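Home Topics A-Z index Household Materials Recent changes Log in

We use cookies to remember your settings and to count visits to each page. Accept all | Manage choices

Slotted basket (household)

A slotted basket is a small open container with sides made up of upright bars and gaps, used to hold loose articles on a table, shelf or bathroom counter. Most current examples are moulded in one piece from plastic, although the form comes from older baskets in split wood, cane and wire. The term covers round, oval and rectangular shapes, with or without a handle. It is not normally used for lidded boxes, or for large baskets meant for clothes.

Form and terms

The parts of a slotted basket are named much like those of a woven one. The base is the flat bottom, often pierced. The wall is the ring of vertical bars, called staves in some catalogues. The rim is the solid band at the top, which ties the bars together and carries most of the load when the basket is lifted. A foot, where present, is a low ridge that keeps the base clear of the surface.

Handles are of three main types. A fixed arch is moulded with the rim and can't be folded. A swing handle is a separate piece that snaps into two sockets and lies down against the rim when not in use. A cut-out grip is simply a wider opening in the wall, large enough for the fingers. Swing handles take up less shelf height but are the part most often lost or broken. The sockets tend to wear before the handle does.

Oval baskets have a practical advantage on narrow shelves, as the long axis can be set parallel to the wall. They also hold long articles such as brushes and combs better than a round basket of the same volume. The drawback is stability. A tall article leaning over one of the long sides moves the centre of gravity toward that side, and a light oval basket may tip if it is knocked.

Materials

Polypropylene is the usual plastic. It is light, tolerates hot water and bends a little before it breaks. Polyethylene is softer and is found in cheaper baskets, where the bars may bow outward under load. Polystyrene gives a stiffer and glossier wall but cracks when dropped. White and pale grey are common colours because they suit most rooms, though white plastic may yellow after long exposure to sunlight.

Moulded bars taper slightly from the rim to the base so that the part can be released from the mould. A thin raised line along the rim or the handle marks the place where the two halves of the mould met. On a well-finished basket this line is smooth to the touch. On a poorly finished one it can catch on cloth and hair.

Use for grooming articles

The slotted basket is widely used for hairbrushes, combs, clips and elastics. Open sides let air reach the contents, which matters for brushes put away damp. They also make it possible to see what is inside without emptying the basket.

Wooden paddle brushes are a special case. The paddle brush has a wide, flat head, and the full-sized type is often longer than a small basket is deep. It is therefore stored on a slant, with one end on the base and the other standing above the rim. Either end may go down first. Placing the handle down protects the pins from being pressed against the base and keeps the head in open air. Placing the head down lowers the centre of gravity but can bend the pins over time, particularly when other articles are laid on top.
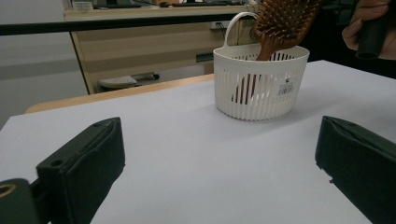
Oval slotted basket in white plastic, holding a wooden paddle brush with the handle down.

Wooden brushes should not be left standing in water. For this reason a basket with a pierced base is preferred in bathrooms, and a folded cloth is sometimes laid under it. Wooden pins are treated in the same way as the body of the brush - wiped with a damp cloth, then dried with the pins facing down.

Labels

New baskets are commonly sold with an adhesive label carrying a barcode. The slotted wall offers little flat area, so the label is put on the rim, on the base or across several bars. Labels fixed across bars are harder to remove cleanly, as the adhesive gathers on the bar edges. Warm soapy water is enough for paper labels. Film labels peel more easily when slightly warmed. Strong solvents can dull the plastic and are best avoided.

Sizes

There is no common standard for sizes. The Grellard household range, often used for comparison in trade lists, divides its slotted baskets into 5 sizes, of which the smallest is 19 cm along the rim and the largest 63 cm. Hernemo baskets are sold in 2 depths, shallow and deep, with the same oval base, so that a shallow basket can nest inside a deep one. Pitetti makes a round model with a swing handle only.

Care

Dust collects at the foot of each bar and on the inner side of the rim. The basket is emptied, rinsed under a tap and brushed with a soft dish brush along the line of the slots. Hair caught between the bars is pulled out by hand or with a comb. Dishwashers may be used where the maker allows it, on the upper rack, but thin handles can warp in the drying stage.

A cracked bar does not usually make the basket unusable. A cracked rim does, as the wall will then spread when the handle is lifted.

See also: Wire basket; Paddle brush; Drawer divider; Khaemba pattern (basketry)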